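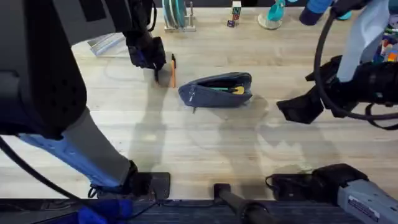
I've now sat through the Vilitz sales call twice, once in April of last year when it was all slides, and again last week when they had something to plug in. So this is my attempt to say what I think of the two-arm kit before the third call.

The pitch goes like this. You get two arms, two grippers, clamps and mounting plates for the edge of any table you own, and a subscription to Collell, the software that is supposed to learn a task after you've walked the arms through it 100 times. They say "any table" a lot. They say "everyday objects" even more. The demo task of the moment is the pencil case: pens in, zipper shut, done.

I like the choice of task, I'll give them that. A soft pouch is a mean thing to hand a robot. It flops, it slides, the opening changes shape every time you touch it, and a zipper needs one hand to hold and one to pull. If you told me a kit could do that all day without a person hovering, I'd get my wallet out.

But the brochure says 213 successful runs, and I asked the obvious thing, which is out of how many. I got a very pleasant answer about how the team was focused on quality of demonstrations. I asked again by email. Still waiting.

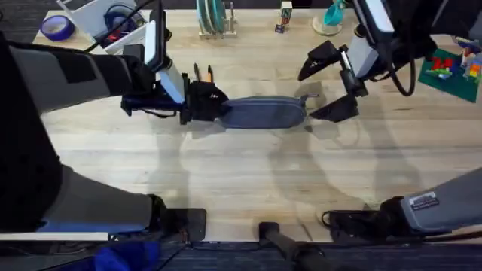

Then there's the question of what counts as a success. Is a pen left lying on the table a fail? Is a zipper that stops an inch short a fail? My kids' teacher would say yes to both, and I'd like a robot company to be at least as strict as a second grade teacher. The Vilitz people call a run good when "the main goal has been reached," and you can drive a truck through that sentence.

Jayanthi Iyengar, who I used to work with and who has bought more of this stuff than I ever will, thinks I'm being unfair. Her view is that you aren't buying a machine that packs pencil cases, you're buying a way to collect your own examples, and the arms are decent for the price. Fine. She went with the Rajan set last year and says she spent the first month on cables. Where they run, what they snag on, how much slack to leave at the wrist. I asked Vilitz about cables too and was told they're "managed." By whom?

Money, then. The subscription is 230 dollars a month, and the setup visit is another 900, one time, per table. Per table! Move the arms to a different bench and you either pay again or do the alignment yourself from a PDF. I read the PDF. It has a page on lighting that basically tells you to keep the lighting the same forever.

The cheaper option is Kukus – one arm, no visit, a forum full of cranky people who answer fast. It won't do a zipper, or at least I haven't met anyone who got it to. For sorting and simple pick and place I'd still start there.

What would change my mind on Vilitz is pretty modest. Let me bring my own pouch. Let me put it down crooked, with the pens wherever I feel like dropping them, and let me stay in the room for an hour while it works. I've put that in writing and they said they'd look at the calendar. I'll post again if I get a date.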